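Student Housing Kitchens and Shared Dishes: A Survey of Cabrera Hall
Project report, Introduction to Household Studies
Leidy Palomino and Timo Wiegand
Course instructor: Rosaura Ayala
May 5, 2020

1. Background

Cabrera Hall has a shared kitchen on every floor. Each kitchen was given the same set of plates, bowls and mugs when the building opened, and students also bring their own. By the end of the fall term most floors complain that there is nothing clean to eat from. The housing office told us it spends money on new dishes every year but does not track where the old ones go.

We wanted to find out whether the shortage comes from breakage, from dishes being taken to rooms, or from dishes being left unwashed. Orlando Flores did a smaller version of this project two years ago on one floor, and we used his question sheet as a starting point.

2. Method

We sent a survey to all residents in January and got 143 replies. The survey had nine questions. It asked how often people cook, where they eat, how long they keep a dish in their room, and whether they had broken anything since moving in.

We also tagged 50 dishes with a small dot of enamel paint on the bottom and put them in the second floor kitchen. We checked that kitchen each evening for three weeks and wrote down which tagged dishes were on the shelf, in the sink, or missing. Missing only means we could not find the dish in the kitchen. We did not go into rooms.

Two evenings were skipped when the kitchen was closed for a plumbing repair. We left those days blank in the log.

3. Results

Most people who answered said they eat in their rooms on weekdays. The usual reason was that the kitchen table is too small or too noisy. People who eat in their rooms also said they keep dishes longer, often two or three days. Very few said they had broken anything.

The tagged dishes matched this. Bowls went missing first, then mugs. Plates stayed on the shelf the longest. Nearly all of the missing bowls came back at some point, many of them over the weekend, and then disappeared again by the middle of the week. The sink was full on some evenings but this was a smaller part of the problem than we expected.

4. Table space

Several comments in the survey were about the table and had little to do with dishes. Students said that if one person sets out a laptop and a meal, there is no room for anyone else. Everett Thibodeaux in the housing office said a bigger table was looked at before and turned down – the fire door needs clear space in front of it. A narrow counter along the window wall might fit, but we did not measure for it. 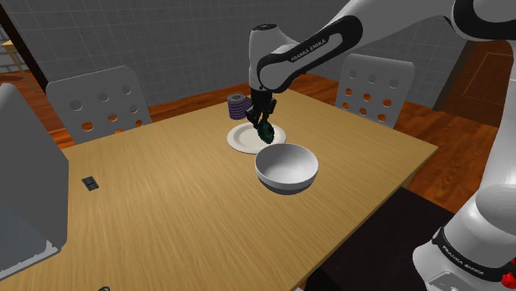
Reading time: 3 minutes

5. Limits

Students who care about the kitchen were probably more likely to answer, so the survey may lean that way. We only tagged dishes on one floor. The paint dots were also easy to see, and at least two people asked us what they were for, which may have changed how they used the dishes.

6. Suggestions

We suggest that the housing office buy more bowls and fewer plates the next time it orders. A return bin in each hallway would cost little and could be tried on one floor first. We would also like the next group to repeat the tagging on a floor with a larger kitchen, using marks that are harder to notice.

The question sheet and the evening log are kept with the course materials and can be requested from the instructor.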